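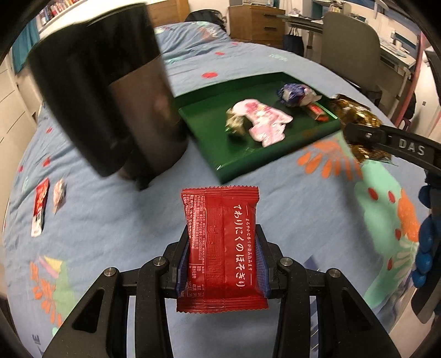 Vustau-Collations est un jeu de démonstrations de manipulation bimanuelle, enregistrées avec des pinces tenues à la main, sans bras robotisé pendant la collecte. La version courante contient 399 épisodes retenus, tous consacrés au rangement de petits emballages de confiserie et de snacks sur un plateau. La tâche se joue hors laboratoire, dans des chambres meublées : le plateau vert foncé est posé sur le lit, sur un drap à motifs, et les doigts de la pince saisissent un sachet rouge à bords crantés qu'ils maintiennent debout. Les emballages métallisés, comme la papillote dorée, restent les objets les plus difficiles pour l'estimation de profondeur.

Contenu

Chaque épisode comprend le flux vidéo de la pince, la trajectoire 6D, l'ouverture des doigts et une consigne en langage naturel. Les trajectoires sont exprimées dans le repère de la première image. Fréquence d'échantillonnage des poses : 20 Hz.

Répartition

Entraînement : 226 épisodes. Le reste est partagé entre validation et test, par logement ; aucun logement n'apparaît dans deux partitions.

Chargement

Le lecteur de référence est fourni par le paquet fovik :

pip install fovik
fovik fetch vustau-collations --split train

L'option --resample modifie la fréquence des poses, pas celle de la vidéo. Pour rejouer une trajectoire sur un bras, passer par le module drerkora, qui applique la calibration pince-poignet et rejette les poses hors de l'espace atteignable.

Limites connues

Le vignettage de l'objectif n'est pas corrigé — un masque circulaire est livré avec les paramètres intrinsèques. Le drap se déforme sous la charge et le plateau peut s'incliner entre deux prises. Les textes imprimés sur les emballages ne sont pas annotés.

Licence

CC BY 4.0. Signaler les erreurs d'annotation dans le dépôt Okonkwo, avec l'identifiant de l'épisode.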